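Chapter 5

Sharing a Task Between Two Arms

In this chapter you will
Set up a work cell with two robot arms
Read the state of an arm from its base light
Write a handoff routine and test it with the Kowalchuk simulator
Record a run and find the step where it failed

Before you start
You should have finished the single-arm exercises in Chapter 4, and your team should have a working pick-and-place program saved on the lab server. If your program still drops the block on the return move, fix that first. The handoff routine is built on top of it, and an error in the grip step is much harder to find once a second arm is involved.

5.1 The Brirnis Project

The work in this chapter follows a project run by a student team in the spring term. The team entered the Brirnis handoff event, in which one arm picks up a part, carries it to a meeting point, and passes it to a second arm. The second arm places the part in a tray. A run is worth 3000 points. Each dropped part costs the team 2000, so a single drop leaves little to compete with.

Rianne Hermans wrote the motion code. Radek Vávra was responsible for calibration and for the run logs. They used the Plelus control library, the same one used in this book, and their early programs looked very much like the ones you wrote in Chapter 4.

Their first plan was to run both arms from one long script. It worked in simulation. In the lab, the second arm often closed its fingers before the part had reached the meeting point. The script contained fixed delays, and the delays had been set using the simulator, where every move takes the same time on every run. A real arm slows down near the end of its reach and may pause when a cable pulls.

By May the team had split the script into two programs that send each other messages. Each arm waits for a message before it moves to the next step. You will build the same structure in Section 5.3.

5.2 The Work Cell

A work cell is the space in which a robot does its job, together with everything fixed inside that space. Before you write a handoff routine, you need to know where each arm is mounted, how far it can reach, and what stands within that reach. Fixed objects count even when they have no part in the task. Shelves, frames, and cables all belong on your drawing.

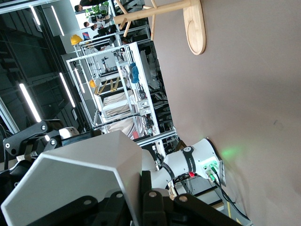

Figure 5.1 Wall-mounted arm with its base light showing green, seen from a camera at the gripper of a robot. The view is turned on its side.

A camera carried on a robot turns with the part it is mounted on. The floor in Figure 5.1 runs along the right side. Your vision code has to correct for this before it can report a position that the other arm can use. Section 5.4 covers the correction.

Activity 5A
Draw your own work cell from above. Mark the base of each arm and shade the area it can reach. Label the place where the shaded areas overlap. Your meeting point must be inside the overlap, at least 5 cm from its border. Keep the drawing in your team notebook, as you will need the measurements for the Clerkent worksheet at the end of Section 5.3.

Key terms
work cell, reach, meeting point, handoff, message, run log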